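Caderno de bancada - célula bimanual, agosto, domingo, 14h40

Continuação do comparativo de dedos. Braço esquerdo com o jogo Fondis, direito com o jogo Fraser. Controlador Wiven nos dois, mesma versão de firmware. Ganhos inalterados desde a sessão 153.

Objetos: os discos translúcidos rosados, marcados com traço ou com X para distinguir as poses de partida. Tábua clara inclinada no meio da mesa.

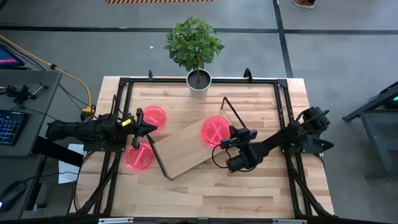 Força de fecho limitada a 40 % nos dois lados. Com mais do que isso o Fondis levanta a borda do disco antes de fechar. O Fraser tolera melhor o erro lateral, mas perde curso útil na aproximação baixa. Latência do laço: sem diferença entre os lados. Log 1691 guardado na pasta Bandville.

A Mirjam Tanner pediu para repetir a aproximação à tábua só com a câmera de punho, sem a vista superior.

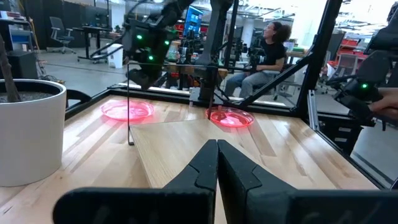

A estimativa de profundidade oscila com o brilho dos discos. Exposição fixada em manual, mais de 306 quadros para a calibração. Falta refazer a transformação mão-olho do lado direito; a atual é anterior à troca do suporte.

Pendente:
- repetir com o disco do X, partida encostada à tábua
- trocar os dedos de lado, para separar efeito do braço e efeito da garra
- perguntar à Hjørdis Wallin pelo offset do TCP que ela usou no Fraser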